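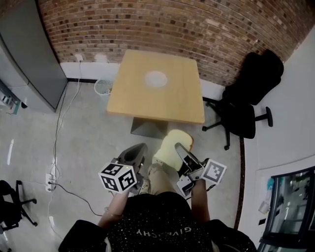 I moved to Gultdale in February, and one of the first things I had to sort out was the water. Our side of town gets hard water. The previous tenants had left the shower glass gray with it and the kettle had a crust on the bottom thick enough to chip.

I had never lived with hard water before. In Closbridge it comes soft out of the tap and you can wash a car and walk away from it. I spent the first few weeks thinking I had bought bad dish soap. It wouldn't foam. Shirts came out of the dryer stiff, and the bathroom faucet slowed down until I unscrewed the tip and found it full of white grit.

The landlord's management company, Kleinschmidt, said a softener was not something they would put in, but I could install one if I took it out when I left. The quote I got was $900 plus the salt. I decided to see how far I could get without it.

Vinegar does most of the work. I buy the big jugs of plain white and keep a spray bottle under each sink. For the kettle I fill it half with vinegar and half with water, boil it, let it sit until it is cool, and rinse it a few times. For the shower head I tie a bag of vinegar around it overnight. Don't do this if yours has a colored finish. I took the shine off a brass one at my last job and had to replace it.

Glass is harder. Vinegar alone didn't shift the old stuff on the shower door. I ended up using a paste of baking soda and a wet cloth, in small circles, and it took two weekends. Now I wipe the door down after every shower and it has stayed clear. 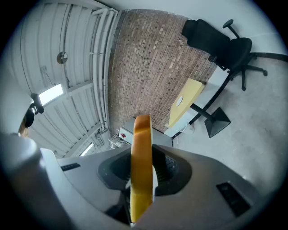 Something soft and yellow, held upright.

For laundry I tried three kinds of booster. The Nesier powder was the best of them, but it has a strong smell that stays in towels. I went back to washing soda, half a cup per load, and I use less detergent than the box says. The shirts are fine now. The towels are still a little rough and I have stopped caring.

The dishwasher was the easiest fix. It has a compartment for salt in the bottom, under a cap I had taken for part of the drain. I filled it, turned the hardness setting up, and the glasses stopped coming out cloudy within a few days.

Total spent so far is $411, and I should say that more than half of that was a new faucet for the kitchen, which was leaking anyway. The rest is vinegar, washing soda, salt, and a lot of cloths.

I haven't found a good answer for drinking water. It is safe, it just tastes like chalk. A filter pitcher helps with coffee. The cartridges run $18 each and they clog sooner than the package says they will, so I only use the pitcher for coffee and drink the rest straight from the tap.

Next job is the toilet tank. I took the lid off on Sunday and put it back on.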